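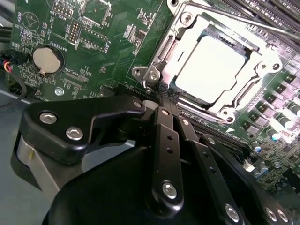
Can the Gallardo kit do CPU removal and reseat on the same finger set, or do we need to buy the second pair?

One finger set covers both. The second pair in the price list is for memory modules. What changes between removal and reseat is the grip profile in Pronen, so check that the right one is loaded before each run.

Ticket 284
Opened by: Fermín Paredes, Forkcombe refurb bench
Assigned: Iara Villalba, Dedness support
Product: Gallardo gripper kit (trial unit) + Pronen cell software
Status: Closed, with follow-up
Priority: Medium, then High, then Medium again

Fermín Paredes, 8:40 am
Trial kit, second week. Removal is fine. Reseat faults out. Arm comes down over the socket, stops short, Pronen throws "Z contact early" and backs off. Board is a Dell tower board, case on its side, side panel off. Same job worked at the demo. Need this sorted before the trial runs out end of June or we're sending it back.

Iara Villalba, 9:05 am
Hi Fermín, sorry about that. Need from you:
Pronen version (bottom left of the home page)
Grip profile name
Is the load plate fully open before the arm comes down, or resting part way
Log export from the last failed run
Please don't raise the contact limit in the meantime.

Fermín Paredes, 9:30 am
Version 6. Profile is "CPU_std". Load plate opened by hand, all the way. Log attached. Limit not touched. Brenda asked if she could and I said no.

Iara Villalba, 10:10 am
Thanks, got the log. It stops at the same height every try, which makes me think it isn't grip slip. Slip would wander. Something is in the way or the height reference is wrong. When did you last teach the board plane?

Fermín Paredes, 10:15 am
At install. Your guy did it.

Iara Villalba, 10:20 am
And same case model since then?

Fermín Paredes, 10:50 am
No. We get whatever comes in on the pallet. All Dells this week but not all the same tower. I was told the plane gets picked up automaticaly?

Iara Villalba, 11:05 am
It does if "Find plane on load" is ticked in the job. Off by default on trial units. It's on the settings page under Job > Advanced, easy to miss. Tick it, save, reload the job (saving isn't enough), run one reseat at slow speed with a scrap CPU. Hand near the stop please.

Fermín Paredes, 11:40 am
Ticked. Reloaded. Ran slow. Better, it goes lower now, then a new fault: "Side load 11 N". Limit says lower than that. Brenda's watching from the left side and says it looks like the fingers are drifting toward the load plate on the way down. Can't tell from where I stand. Stopped it there, no contact with the pins.

Iara Villalba, 11:55 am
OK, good stop. That's a different problem and I'd rather have two than one mystery. Leave the arm parked above the socket. Couple of checks while it's holding the part:

Jog down in 1 mm steps, read side load after each
Note the height where it starts climbing
Jog back up the same way, see if it drops off at the same height

If it climbs and falls at the same place, it's touching something fixed. If it climbs slowly all the way, the tool offset is off.

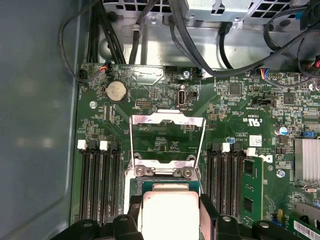
Also write down the tool offset numbers before you change anything, I've had people overwrite them and then we've got nothing to compare with. X, Y and the rotation. Z doesn't matter for this one.

Fermín Paredes, 1:20 pm
Back from lunch. Jogged it down. Climbs slowly all the way, no sharp step. Same going up in reverse. So offset?
Offset readout: tool length 154, X and Y both zero, rotation zero. Zeroes look wrong to me but what do I know.

Iara Villalba, 1:35 pm
Zeroes are wrong, yes. Length is right for your fingers so someone typed that in, but X/Y was never calibrated or got wiped. Did anyone take the fingers off?

Brenda Lagos, 1:50 pm
That was me. Took them off to clean, put them back, Pronen asked "keep or reset offset", I hit reset. Thought reset meant reset to factory. Sorry Fermín.

Iara Villalba, 2:00 pm
Not the first, that wording is bad and I'm adding this ticket to the pile on it. "Reset" clears to zero. "Keep" is what you want if the same fingers go back on.

Fix:
1. Clear the case away from under the arm
2. Pronen > Tool > Calibrate, use the pin that came in the kit box
3. Let it finish the full routine, don't skip the rotation pass
4. Save as a named tool so it can be recalled
5. Reload the job

Fermín Paredes, 2:10 pm
Which pin. There are two in the box.

Iara Villalba, 2:12 pm
The short one. Long one is for the memory fingers.

Fermín Paredes, 3:05 pm
Done. Took a while, first try failed because I had the clamp loose. Offsets have real numbers in them now. Ran reseat slow with the scrap CPU, went in, side load stayed under the limit. Ran it again at normal speed, same. Swapped to another tower, different board height, ran again, fine.

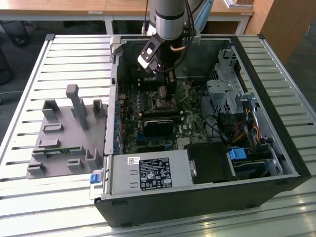 Forkcombe bench, Dell tower on the slatted table, gripper over the board.

Iara Villalba, 3:20 pm
Great. Can you do a few removals too, so we know the new offset didn't upset those? And then one with the finger swap, answering "keep".

Fermín Paredes, 4:15 pm
Removals ok. Finger swap, hit keep, offset survived. Brenda did it on purpose this time.

Olga Carrasco, 4:30 pm
Jumping in, I sign for the kit at Forkcombe. Two things. We lost most of a day to a tick box and a badly named button, can the trial be extended to cover it? And the quote says "CPU handling ready out of box". With find plane off by default I wouldn't call it that.

Marlene Ehlers, 4:55 pm
Hi Olga, Marlene from Dedness accounts. Fair on both. Trial extended by a week, new paperwork coming by email. I'll ask for the wording on the quote to be looked at, can't promise what it ends up as.

Olga Carrasco, 5:00 pm
OK. Week is fine.

Iara Villalba, 5:10 pm
Closing notes.
Cause 1: Find plane on load was off, cases of differnt height.
Cause 2: X/Y offset cleared after finger cleaning.
Fixed by: settings change + tool calibration, short pin.
No parts sent.
Follow-up: button wording, trial default for find plane. Both with the Pronen team, no date yet.
Reopen by replying if the side load fault comes back. Send the log with it.

Fermín Paredes, 5:15 pm
Thanks. Is the long pin meant to have a cap on it? Ours doesn't.

Iara Villalba, 5:18 pm
No cap. You're good.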